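Learning to talk again in my own language

23 Mar 2023

When I moved away from Ornov, I was sure that my first language would stay with me without any work. It is not so. After five years I began to forget small words: the word for a thimble, the word for the skin on boiled milk. I could explain them, but I could not say them.

In August I went to visit my aunt in Serrano, which is a long drive, and I decided to speak aloud to myself in the car.

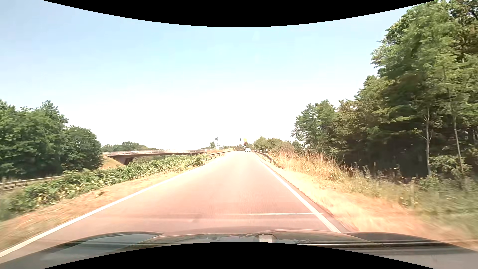

On the way to Serrano, bright day.

At first I felt foolish. I told the story of my morning, then I described how my mother makes cabbage soup. When I did not find a word, I was not allowed to use the English one. I had to go around it, like a child does. After two hours my mouth was tired in a way I did not remember.

My aunt noticed that I speak now with English order of words. She was kind about it, but she repeated some of my sentences back to me, corrected, and I was a little ashamed. 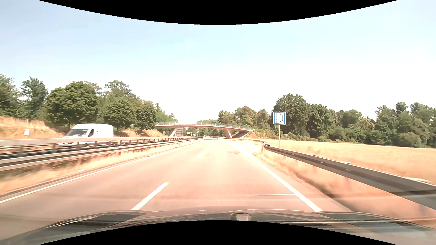 My cousin thinks that I worry too much, and that a language which is used only for talking with family will always be a bit old and a bit broken. Maybe. I still keep a small notebook with the words I had lost, and last week I wrote there the word for thimble.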